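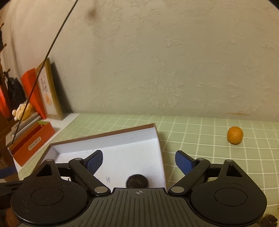 A shallow box lid, brown on the outside and white on the inside

Lift-off lid box

A lift-off lid box is a box made in two separate parts, a base and a lid, where the lid slides down over the outside of the base and can be taken away completely. The two parts are not joined by a hinge or a flap. Boxes of this kind are used for shoes, shirts, board games, chocolates, stationery, photographs and many other goods. In the packaging trade they are also called two-piece boxes or telescope boxes.

Parts and types

The base holds the goods and usually has the taller walls. The lid is a tray turned upside down, slightly larger than the base in length and width so that it will slide over it. The difference in size is called the clearance. If it is too small the lid grips the base and is hard to lift, and air trapped inside makes the lid slow to close. If it is too large the lid slips off when the box is tipped.

Boxes are grouped by how far the lid comes down. A full telescope lid reaches the bottom of the base. A partial telescope lid covers only part of the wall, and the shoe box is the best known example. In a shoulder box, also called a neck box, a thin inner wall stands up from the base and the lid rests on the outer edge around it, so that the outside of the closed box is flush. Some full telescope boxes have a half-round thumb cut in the lid wall, which gives the fingers something to hold on the base.

Materials

Most lift-off lid boxes are made from paperboard. Folding types are cut and creased from a single sheet for each part, sent out flat, and put together by the shop or packer. Rigid types are made from thicker board which does not fold flat, and are delivered ready made. They take up more room in storage and cost more to send, but they keep their shape under weight.

The board may be the same colour all the way through or faced with a different paper on each side. A brown face is often left unbleached, while a white face is either bleached or coated. Rigid boxes are commonly covered in a printed or coloured paper that is turned in over the edges. Tin, wood and moulded plastic are also used, mainly for goods where the box is expected to be kept.

Making

In hand work the board is scored with a knife along the fold lines, the corners are cut out, and the walls are bent up and held with strips of gummed paper. The covering paper is then glued on and rubbed down with a bone folder. The lid is normally made after the base, so that it can be measured against it.

Corner staying, in which a machine presses the gummed strip on to the corner, took over from hand taping in most larger works. The Lougher box works at Drekovberg ran both methods side by side for many years. Its foreman, Ottó Bognár, kept a pattern book of 232 sizes, of which 100 were for hats and gloves. Small orders, those under 200 boxes, were still taped by hand, and the machine was set up only for longer runs. The building later became a furniture store.

Marking and reuse 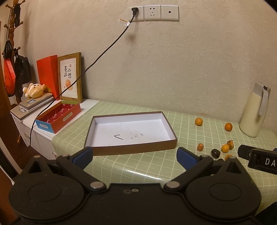
Printed marks on a lift-off lid box are usually placed on one short end, where they can be read when boxes are stacked on a shelf. Stock marks made by hand turn up in less regular places, including the underside of the base and the inside of the lid. A white lining shows up dark ink well, and a lid may carry a tick mark and a few handwritten Chinese characters on its inner face while nothing of this can be read with the box closed. Marks inside the lid also have the drawback that they are lost if lids are swapped between bases of the same size.

Empty boxes are widely kept for storage at home. Lids on their own are used as sorting trays for buttons, beads, seeds and jigsaw pieces, as the low wall stops small things rolling away - a deeper tray does this better but is harder to pick from.

Storage

Empty rigid boxes are best kept dry and with their lids on, as damp board bows inwards along the longer walls. Lids stored separately can be nested only if they differ in size. The store at Drekovberg held 400 finished boxes to a rack, closed and with the end labels facing out.

See also

Carton
Hat box
Paperboard
Slipcase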